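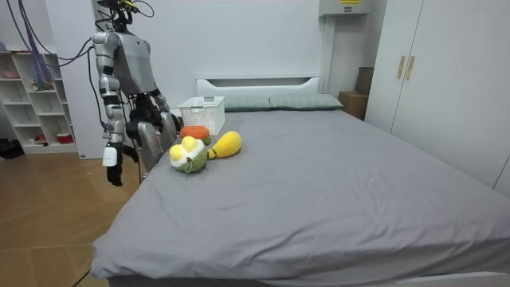 Success criteria for a bed clearing task: what counts as placed?
I am writing the trial protocol for a tidying benchmark at Mulden and need a definition of "placed" that two scorers will apply the same way. The robot works from the side of the bed, with one arm reaching over the mattress edge and plush toys set out near an open basket. Our draft says only "object in container". After 286 trials the scorers disagree on 21, nearly all of them over the moment of release. We also have no written rule on where people may stand. Is there an accepted wording for either?
Asked in June by Pustell

2 answers

Answer 1 (accepted)
I don't know of one wording that everyone uses. The Flinditgate lab sheet scores in stages, and an object held by the hand stays at stage 1 even when part of it is still touching the sheet.
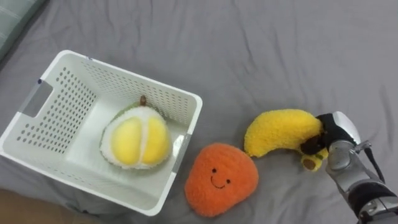
Stage 2: release
Score stage 2 when the fingers are open and no part of the hand touches the object. Open fingers alone are not enough. Stage 3 is the object at rest inside the rim with the hand clear of the basket. Objects may lie on top of each other. Anything still on the bed is scored separately and does not cancel a stage 3.

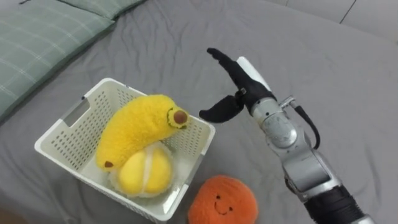 Fingers open beside the rim, two toys in the basket, one outside.

Log the stage against time and have both scorers work from the same view. We allow 2,000 ms at rest before calling stage 3.

Answer 2
Agree with the stages, but you skipped the people part. Do a risk assessment for your own cell first. Ours says nobody leans over the mattress while the drives are enabled, and the stop button is held by someone with no other job. Basket resets are done with drives off. I wouldn't copy our separation distance, it depends on your arm's reach and stopping time.

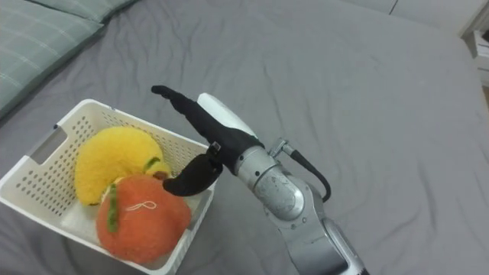
Contact needs its own line in the protocol as well. Tesfamariam (our scoring tool) has a flag for it, separate from the stage. With the lower finger over the rim and its tip on the orange toy, as here, you set the contact flag and withhold stage 2, however wide the gap between the fingers. If the view doesn't settle it, mark "unresolved" and send it to a third scorer. Don't average. About 325 of our older trials had to be rescored for that reason.

Comment from Pustell: Thanks, using the stages plus the flag. Does stage 3 still stand if a later placement knocks the object out?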